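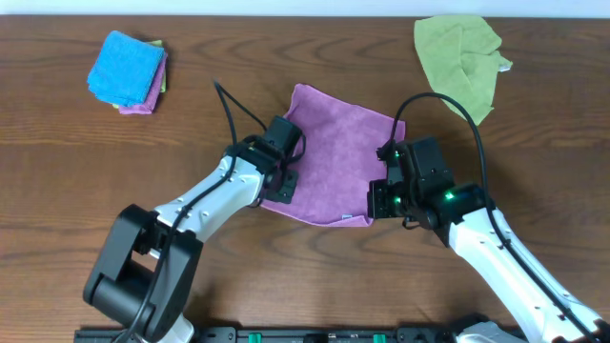 Giving up paper towels

11/1/19

I stopped buying kitchen roll in January. We were getting through a pack from Tasham every fortnight, and most of it went on wiping up tea. I worked out that it came to about 90 rolls a year, which seemed silly for a flat this size.

So now it's cloths. I bought a bag of 10 and gave each colour a job, then forgot which was which within a week. The system now is simpler: old ones for the floor, newer ones for everything else.

Washing them is the part I got wrong. The first lot went in with the bath towels and came out covered in fluff. They go in on their own now, at 40 degrees, with a small amount of Nultia liquid and no softener. Softener seems to stop them soaking anything up. I dry them over the bath — the tumble dryer in our building is always busy anyway.

Bacon is still a problem. I tried draining it on a rack, and that works, but then there's a rack to wash. For the cat's accidents I keep one roll under the sink, and it has lasted since spring.

Next I want to do something about cling film. The Macedo shop in town sells waxed wraps, but they're dear and the small ones don't cover our mixing bowl. For now I'm putting a plate on top.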